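Wandex got fined and I have thoughts

Posted in January by admin, 9:40 pm
Last updated: January

So the Wandex thing finally came to an end last week, and if you live anywhere near Hardale you've probably already had the argument about it at dinner. I have had it twice. My sister thinks the company got off easy, my father-in-law thinks the state is shaking down a business that put up the only cell towers we have, and I'm somewhere in the middle with a folder full of old phone bills and a lot of opinions.

Quick recap for those of you who don't live here. Wandex took over our local carrier a while back, and everybody on the old plans got moved to new ones. The new plans came with something called a "network continuity charge," which was on page three of the bill in very small type. You couldn't opt out of it on the website. You could opt out by calling, if you knew what it was called and you were willing to sit through the hold music (a pan flute, very loud). The state looked into it and decided that 2,874 accounts had been charged without anyone agreeing to it. Mine was one of them! My total came to $106, which I know to the dollar because I sat down with a highlighter and added it up.

The company has now agreed to pay everyone back and pay a penalty on top. They didn't admit to anything, of course. The statement had that smooth sound these statements always have, where the customer is "valued" four times and the word "sorry" doesn't come up.

What bugs me is how the penalty got smaller. When this first came out, the number people were throwing around was $3,000 per account, and that was in the state's own first letter, so it wasn't just gossip at the gas station. Then there was a long quiet stretch where we heard nothing at all. Then it came back as $1,000 per account. Same facts, same charge on page three, and two thirds of the penalty gone.

Now, I'm not saying anything shady happened. Plenty of people are saying it, and the Hardale community page was pretty much unreadable for a few days. Somebody posted that Wandex had bought a boat for somebody's cousin, and by lunchtime the boat had a name and a dock. I asked where that came from and got told to do my own research. Well, I did! I went and read the settlement, all of it, over two evenings.

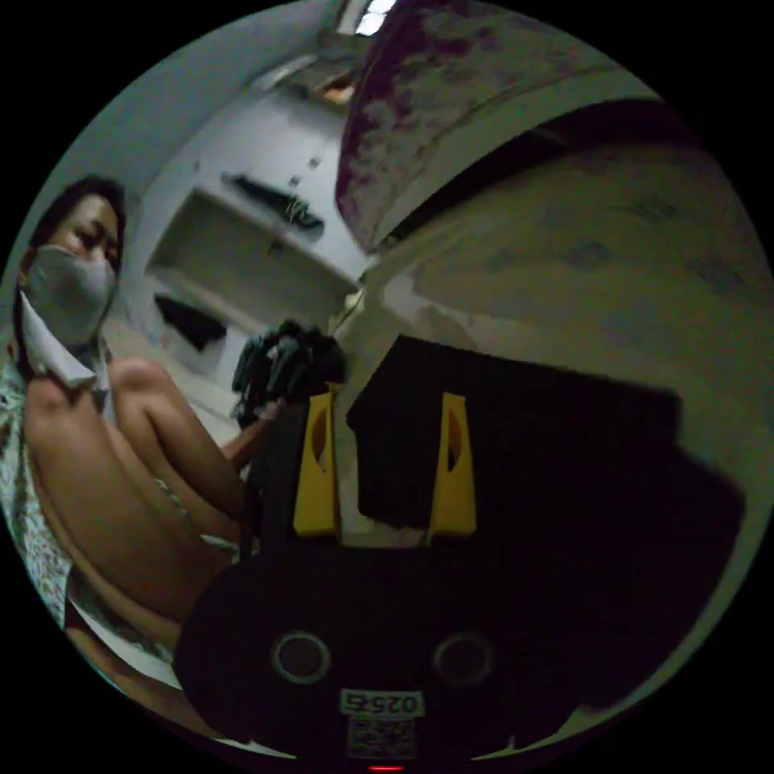 Masked up, eyes down.

The settlement does give reasons for the lower number, and some of them are pretty decent. The company turned over its billing records without a fight. It stopped the charge before it was ordered to. It also agreed to build the tower out past Clovwood, where you currently have to stand on the hood of your truck to send a text. The state counted that as worth something, and if you live out past Clovwood I imagine you do too.

But then there's a paragraph that says the final figure was reached "following discussions between the parties," and that's all you get. No dates for the discussions, no list of who was in the room, no notes. I called the state office to ask if there was anything more, and a very patient woman told me I could file a records request, and that it might take a few months, and that parts of it would probably be blacked out. I filed it anyway. I'll post whatever comes back, black boxes included.

I keep thinking how easy it would've been to avoid most of the yelling. If you're going to knock a penalty down by that much, put two pages online that say who met, when they met and what each side asked for. People would still be mad (my sister would still be mad) but they'd be mad about something real. The boat story only took off when there was an empty spot for it to sit in.

And to be fair to Wandex, which I don't enjoy, their denial was quick and pretty clear. They said no one at the company had paid or offered anything to anybody, and that they'd cooperate with anyone who wanted to check. I've got no reason to think that's a lie. I'd just like someone to check.

A few of you have emailed asking how to get your money, so:

If you're still a customer, the refund is supposed to show up as a credit on your bill. You don't have to do anything. Mine is listed as "adjustment – other," so look for that and don't expect it to say refund.

If you left, like my neighbors did when they switched to Torres, you get a check, and it goes to the last address Wandex had for you. If you've moved, call and update it. The option you want is billing, then "something else," and then you wait for the pan flute.

If you had more than one line, check that each one got its own credit. We had two and only one came through at first. The guy on the phone fixed it in five minutes once he found the second number, and he was really nice about it, so please don't yell at the people on the phones.

Someone also asked if I'm switching to Torres myself. I looked into it over the weekend. The monthly price is a little lower, but their coverage drops out right where the county road bends, and that's the exact spot where my car likes to overheat. So I'm staying put for now, grumbling. I did read the Torres bill my neighbor brought over, all the way down to the small type, and there's a "service assurance fee" on the back that she had never noticed. She's calling them tomorrow.

Anyway, my credit came through this morning. I'm putting it toward the new tires – the old ones are bald and I've been pretending they aren't. If yours hasn't shown up by your next bill, leave a comment and tell me which plan you were on. I'm starting to wonder if the people on the old family plan are getting theirs later than everyone else.

Contact | Copyright, all posts and pictures | Back to top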